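Search this title Go

Chapter 7
Evaluating a Packaged Manipulation Kit

7.1 Purpose of the chapter

Earlier chapters treated the arm, the gripper and the control software as separate items to be chosen and joined by the reader. Many laboratories and small firms no longer work in this way. They buy a kit in which these parts arrive together, with a support contract, and the engineering task becomes one of judging whether the kit suits the work. This chapter sets out a method for making that judgement. The kit used throughout is the Plililex bench package, supplied by Hurkotura, which is sold for the handling of small retail goods on a table.

By the end of the chapter you should be able to read a kit specification and mark the claims that can be tested, design a short acceptance trial, and record the results in a form that a buyer can compare with those from a rival product. The mathematics is light. Readers who have not met grasp success rate and cycle time should return to Section 5.3 before going on.

7.2 What is supplied

The Plililex package is priced at 3,497 in its basic form, excluding delivery and the bench itself. The price covers the arm hardware, the gripper, the controller, a licence for the planning software and remote support during the first months of use. Spare fingers are charged separately. Replacement of a worn gripper is listed as a user task, and the manual gives it two pages.

The specification sheet contains 43 separate statements. On close reading these fall into groups of very different value. Some are plain measurements, such as reach and mass, and can be checked with ordinary tools. Others depend on conditions that the sheet does not state. "Handles everyday packaging" is of this second kind. It gives no sizes, no surface finishes and no lighting conditions, and a buyer who accepts it as written has accepted very little.

A statement of this kind should be rewritten before it is tested. The rewritten form names the objects, their positions, the permitted number of attempts and the measure of success. If the supplier will not agree to the rewritten form, the statement should be struck out of the comparison.

7.3 Clear packaging as a test case

Transparent containers deserve a section of their own. A depth sensor that works by projected light may receive no return from a clear wall, or a return from whatever stands behind it. A camera-based method has different faults. It may find the rim of a container and lose the sides, or take a bright reflection for an edge. Curved walls add distortion, so that an object viewed through them appears displaced from its true position.

The bench arrangement used for the trials in this chapter places clear containers and printed cans within the same working area, so that both kinds of surface are met in one run. 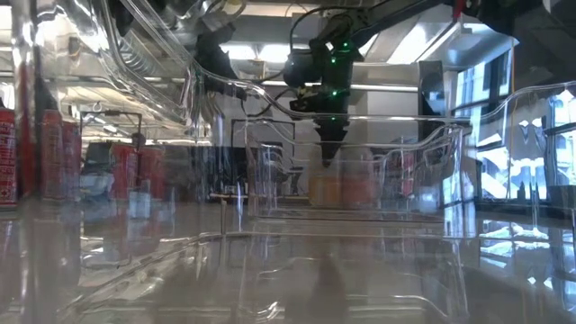 A remark from Strebel, made after reading the trial plan, was that the kit should be scored separately on clear and opaque items, as a combined figure would let good results on cans hide poor results on plastic. Strebel added that the supplier's own demonstration reports only the combined figure.

The objection is sound and has been adopted. In the tables that follow, each run is scored twice, once for each class of item, and no average is taken across the two. Reflections need similar care. A glossy tabletop returns an image of the gripper and of nearby objects, and a detector trained on matt surfaces may report the reflected object as a real one. False detections of this type are entered in their own column and are not counted as failed grasps.

7.4 Outline of the acceptance trial

The trial consists of 400 grasp attempts, divided equally between clear and opaque items. The order of items is fixed in advance from a random list. The operator may restart the software after a fault but may not adjust the gripper settings within a block. Daylight is left uncontrolled, and the time of day is written against each block so that its effect can be examined afterwards.

An attempt is scored as a success when the item is lifted clear of the surface, held for 2 seconds and set down upright. Lifting alone is insufficient. In early work with the Barkia gripper, an older product discussed in Chapter 4, a large share of apparent successes ended with the item on its side, and the published figures had to be revised.

Three records are kept for each attempt: the result, the cycle time and a short note on any contact with neighbouring items. The note is often neglected. It is the only record that shows whether the planner allows enough clearance when containers stand close together, and it should be completed before the next attempt begins.

7.5 Support as part of the product

A kit is bought with a service attached, and the service should be tested as well. During the trial, log every request made to Hurkotura, the hour at which it was sent and the hour at which a usable answer arrived. An automatic acknowledgement is not a usable answer. Section 7.8 gives a form for this log, and Exercise 7.4 asks you to complete it from a set of sample messages.

The next section begins with the first group of measurable claims, those concerning reach and repeatability.

Shared 43 times | 2 comments
Contact | Copyright and permissions | Back to top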